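Section 4: Placing and First Use of Your Countertop Oven

Applies to the Gakerar Bernness 201 and Bernness 400

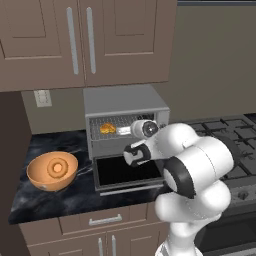 Read this section through once before you plug the oven in. Placement and first heating take less than an hour together, and most of that time the oven is working on its own. If you bought the oven as part of the Neves kitchen set, the shelf bracket has its own leaflet and is not covered in these pages.

4.1 Choosing a spot

1. Pick a flat, level surface that can take heat. Stone, tile and steel are fine. On a painted or plastic-coated surface, put a heat-proof board under the oven.

2. Leave at least 6 inches of free space on both sides, behind and above the oven. Do not push it up against a wall.

3. Check that the door can open all the way without hitting a faucet, a jar or the edge of a shelf.

4. Keep the cord away from the sink and from any burner. The cord should reach the outlet without being stretched.

CAUTION: Do not place the oven under a wall cabinet that is lower than the clearance given in step 2. Do not store anything on top of the oven, even when it is off.

Note: The feet on the Bernness 400 can be turned to adjust the height. The feet on the 201 are fixed. If a 201 rocks, move it to another spot. Do not wedge paper or cardboard under it.

4.2 Before the first heating

1. Take out all packing material, including the cardboard strip behind the rack and the clear film on the control panel.

2. Wash the rack, the baking pan and the crumb tray in warm water with a little dish soap. Rinse and dry them fully.

3. Wipe the inside of the oven with a damp cloth. Do not spray water or cleaner into the oven.

4. Slide the crumb tray in below the lower heating elements until it stops.

5. Put the rack back in the middle position with the raised edge at the rear.

Note: The crumb tray must be in place whenever the oven is on. Crumbs that fall on the base can burn on and are hard to remove.

4.3 First heating

The heating elements leave the factory with a thin protective coating, and it has to be burned off before you cook food. You will notice a smell and maybe a little smoke. This is normal and stops by itself.

1. Open a window or turn on the range hood.

2. Plug the oven into a grounded wall outlet. Do not use an extension cord or a power strip.

3. With the oven empty and the door closed, turn the function dial to BAKE.

4. Set the temperature to 400°F.

5. Set the timer to 20 minutes. The light comes on when the timer starts.

6. When the bell rings, turn the function dial to OFF and unplug the oven.

7. Leave the oven to cool for 60 minutes, then wipe the inside again with a damp cloth.

CAUTION: The door, the top and the sides get very hot. Use the handle and wear oven mitts. Keep children and pets away until the oven has cooled.

If there is still a strong smell the next time you heat the oven, repeat steps 1 to 7 once. If smoke continues after that, stop using the oven and see Section 9, Service.

4.4 Setting the rack

Upper position - browning, melting cheese, thin slices of bread.

Middle position - toast, cookies, reheating leftovers, frozen snacks.

Lower position - small roasts, loaf pans, anything tall.

Always change the rack position while the oven is cold. Food should stay at least an inch away from the upper elements. Fatty food goes in the baking pan and never straight on the rack.

4.5 Timer

For times under 10 minutes, turn the dial past 10 and then back to the time you want. The spring needs this to ring properly. To stop early, turn the dial back to 0 by hand.

Ovens fitted with the Erura digital timer work differently. See Section 5.

Revised May 29, 2023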